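Channel-tufted headboard

A channel-tufted headboard, also called a channel headboard or channel-stitched headboard, is an upholstered panel fixed at the head of a bed and divided by parallel lines of stitching. The lines usually run from top to bottom, giving the padding a row of long, even ridges. Horizontal channels are also made but are less common on wide beds.

Construction

The panel begins as a flat backing board, most often plywood or particleboard. Foam is glued to the board and covered with fabric. The channels can be formed in two ways. In the first, the fabric and a thin layer of padding are sewn together before being stretched over the board, which produces shallow ridges. In the second, each ridge is a separate strip of foam, wrapped and stapled beside the next one, which produces deeper ridges with a clear valley between them.

Channels are commonly 4 inches wide on full-size and larger beds. Narrower channels need more fabric and more sewing, and so cost more to make. Linen blends, velvet and woven polyester are the usual coverings. Gray and beige are widely sold because they can be used with most bedding.

Some headboards are set into a wooden frame, with a post at either end. The posts carry the weight of the panel and protect the corners of the fabric from wear.

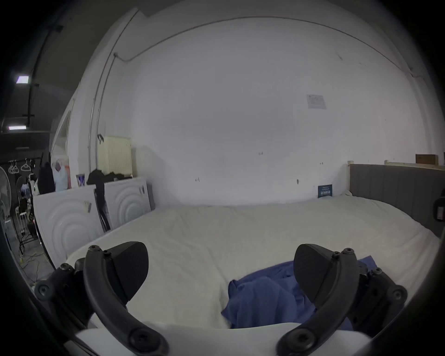

Gray headboard with vertical channel stitching and a light wooden bedpost. A pale wooden ledge runs above and behind it.

Placement and ledges

A headboard may be bolted to the bed frame, hung on the wall with cleats, or left freestanding between the mattress and the wall. Where a ledge runs behind the bed, the top of the headboard is normally kept below it, so that the ledge can be used as a shelf. Ledges of this kind hold small items such as books, boxes and glasses, and can take the place of a nightstand in rooms where cabinets stand close to the bed.

Bedding

White sheets and duvet covers are often paired with gray upholstery. Pillows hide the lower part of the channels, and for this reason makers of tall headboards, including De Smet and Genska, leave the bottom section unpadded on certain models.

Care

Dust settles in the valleys between channels. A vacuum cleaner with a narrow brush is run along each channel in the direction of the stitching. Spills are blotted with a dry cloth, and water-based cleaners are used only where the fabric label allows them. Loose threads are trimmed, as pulling them can open the seam.

See also: Bed frame, Button tufting, Upholstery

Last edited February 8, 2018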